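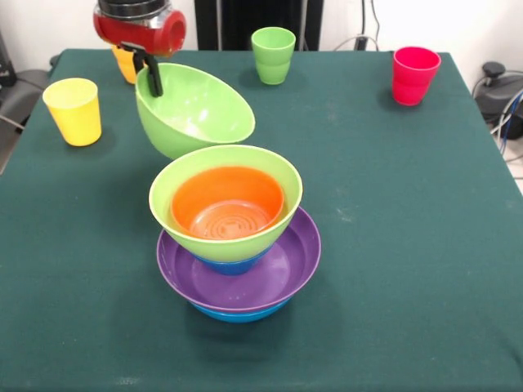 Un cuenco verde claro en la pinza, junto a la pila. Mesa de pruebas del proyecto Tiltness.

NOTA DE PRENSA
Para difusión inmediata

Savine automatiza el apilado de vajilla en su planta y mantiene los 84 puestos de trabajo

El proyecto Tiltness, desarrollado con la ingeniería Fekden, entra en turno en septiembre. Cambian las tareas de 12 personas de la zona de clasificado. Sin despidos, sin cambios de categoría a la baja.

Savine, empresa dedicada al alquiler y lavado de vajilla reutilizable para comedores escolares, campamentos y eventos, pondrá en marcha en septiembre su primer puesto robotizado de apilado. Lo hará en la nave de clasificado, 400 metros cuadrados entre la salida de los túneles de lavado y el almacén. Hasta ahora, todo a mano. Cuencos por un lado, vasos por otro, por tamaño y por color según el pedido del cliente, y al cajón.

El trabajo es sencillo de explicar y pesado de hacer. Una persona coge un cuenco, lo gira, mira si tiene restos o grietas, lo encaja en la pila que toca. Y vuelta a empezar, de pie, con los brazos por delante del cuerpo durante buena parte de la jornada. Es el puesto de la planta con más peticiones de cambio y el que más bajas por hombro y muñeca acumula, según los datos internos de la compañía.

Tiltness se ocupa de la parte repetitiva: coger la pieza, orientarla, apilarla. La revisión y la decisión sobre qué pieza se retira siguen siendo de las personas. Así quedó escrito en el acuerdo firmado con la representación de la plantilla antes de comprar nada, y así se va a aplicar.

Por qué cuencos y por qué ahora

La vajilla infantil de plástico es lo que más ha crecido en los pedidos de Savine. También lo más incómodo de automatizar. Piezas ligeras, de bordes finos, que encajan unas dentro de otras y se quedan pegadas, en tamaños que se parecen mucho. Las máquinas de apilado convencionales que la empresa valoró en su día estaban pensadas para plato llano y para series largas de la misma pieza. En Savine una misma cesta puede traer cuatro o cinco modelos mezclados, y parar para cambiar de formato cada poco no salía a cuenta.

Fekden propuso otro camino: un brazo con pinza que coge el cuenco por el borde, de uno en uno, y lo deja sobre la pila que corresponde. Más lento que una máquina dedicada. Pero admite mezcla, ocupa poco y se puede mover de sitio. En las pruebas de aceptación el puesto completó 646 piezas en un turno, cifra que las dos empresas dieron por buena para arrancar. No es el ritmo de un equipo humano a pleno rendimiento y no se pretende que lo sea. El robot trabajará en paralelo a las mesas manuales, que se mantienen.

El nombre del proyecto viene, por cierto, de la inclinación. Casi todo el problema técnico está en el ángulo con que entra el cuenco en la pila: si entra muy tumbado se apoya en el borde del de abajo y se queda cruzado, si entra recto pero descentrado, lo mismo. A ese ajuste se le dedicó la mayor parte de las semanas de puesta a punto.

Cómo se ha probado

Las pruebas se han hecho sobre mesa, con cuencos y vasos de varios colores repartidos sobre un paño verde oscuro, y con la colocación cambiada de un ensayo a otro. Nada de posiciones fijas. La idea era que el sistema se encontrara con lo mismo que se encuentra la gente en clasificado: piezas juntas, piezas sueltas, un vaso en medio del camino.

Las personas de la zona de clasificado han participado desde el primer mes. No como público. Fueron ellas quienes dijeron qué pilas se caen en el carro y cuáles no, hasta qué altura se puede apilar sin que el cajón cierre mal, qué colores se confunden con la luz de la nave a última hora. Varias de esas indicaciones han cambiado el funcionamiento del puesto. La altura máxima de pila, por ejemplo, es más baja de la que Fekden había previsto en un principio. Y el orden de trabajo también se modificó: primero los cuencos grandes, que hacen de base, y después los demas. 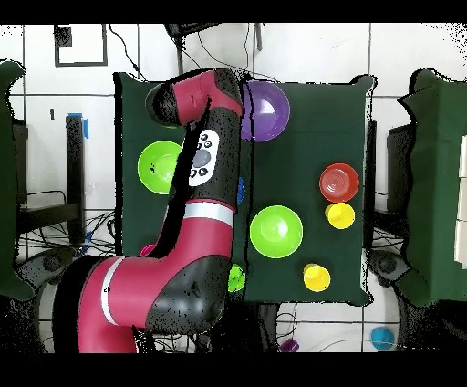

Otro cambio pedido por la plantilla afecta a los vasos. En el planteamiento inicial se trataban igual que los cuencos y en la misma pasada. Se ha separado. Los vasos se quedan de momento en las mesas manuales y el robot aprende a trabajar con ellos alrededor sin tocarlos, que ya es bastante. Se revisará cuando el puesto lleve un trimestre funcionando.

Qué cambia para las personas

De los 84 trabajadores de la planta, 12 están asignados a clasificado. Todos siguen. Lo que cambia es el reparto de la jornada:

El apilado manual deja de ser tarea de turno completo. Nadie hará más de media jornada seguida en esa mesa.

La otra media jornada se reparte entre control visual de piezas, preparación de pedidos y atención al puesto robotizado.

Se crea la función de operador de puesto Tiltness, con formación dentro del horario laboral y un complemento en nómina. Es voluntaria. Quien no quiera, se queda como está.

Las rotaciones se publican con antelación, cada miércoles para la semana siguiente.

La formación la imparte Fekden en la propia nave y no exige conocimientos previos de programación. Arranque y parada, qué hacer si una pieza se cae o se queda enganchada, cómo corregir una pila torcida, cuándo llamar a mantenimiento. Parte de las sesiones se ha dado ya, el resto queda para las primeras semanas de septiembre. Habrá una segunda tanda para el turno de noche, que pidió horario propio y con razón.

Un punto que se ha hablado mucho en las reuniones: los datos. El puesto dispone de cámaras para localizar las piezas. El acuerdo establece que esas imágenes se usan para el funcionamiento y la mejora del sistema, nunca para medir el rendimiento de nadie ni para fines disciplinarios. La representación de la plantilla puede consultar en cualquier momento qué se guarda y durante cuánto tiempo.

También se acordó que el ritmo del robot no sirve de referencia para fijar objetivos en las mesas manuales. Las piezas por hora de uno y otras se registran por separado y no se comparan en los paneles de la nave.

Lo que todavía no hace

Savine prefiere decirlo en la propia nota. El puesto no detecta grietas finas ni restos adheridos, eso lo sigue haciendo la vista de una persona. Los cuencos muy encajados entre sí hay que separarlos antes. Las piezas transparentes le cuestan, y por ahora se desvían a mano. Y cuando una pila se cae, hay que ir a recogerla.

Durante el arranque habrá siempre una persona asignada al puesto. La dirección de planta cuenta con que los primeros meses el ahorro de tiempo sea pequeño o ninguno; el objetivo de esta primera fase es descargar la tarea que más lesiona, y se medirá por bajas y por peticiones de cambio de puesto, además de por piezas.

Primer cliente

La primera cuenta que pasará por el puesto es la de Chaimongkol, cadena de restaurantes que tiene contratada con Savine la vajilla de su menú infantil. Se eligió por una razon práctica: pedido estable, pocos modelos y un calendario de recogidas que no se mueve. Chaimongkol no paga más ni menos por el servicio y sus plazos de entrega no cambian. Si el puesto se para, los pedidos pasan a las mesas manuales el mismo día.

En caso de que la valoración del primer trimestre sea favorable, se incorporarán los comedores escolares, con más mezcla de piezas y picos fuertes de lunes a viernes a primera hora de la tarde. Una segunda unidad está sobre la mesa pero no hay decisión tomada ni presupuesto aprobado.

Visitas

Savine abrirá la nave de clasificado a medios y a empresas del sector una vez terminada la formación de ambos turnos. Grupos reducidos, con calzado cerrado, previa solicitud al departamento de comunicación. Se podrán tomar imágenes del puesto; de las personas que trabajan en él, sólo con su permiso.

Sobre Savine

Savine alquila, recoge, lava y clasifica vajilla reutilizable para comedores, restauración y eventos. Emplea a 84 personas en su planta.

Sobre Fekden

Fekden es una ingeniería de automatización especializada en puestos de manipulación para series cortas y producto mezclado. Se encarga del diseño, la puesta a punto y el mantenimiento del puesto Tiltness.

Contacto para medios: departamento de comunicación de Savine. Material gráfico y texto del acuerdo disponibles bajo petición.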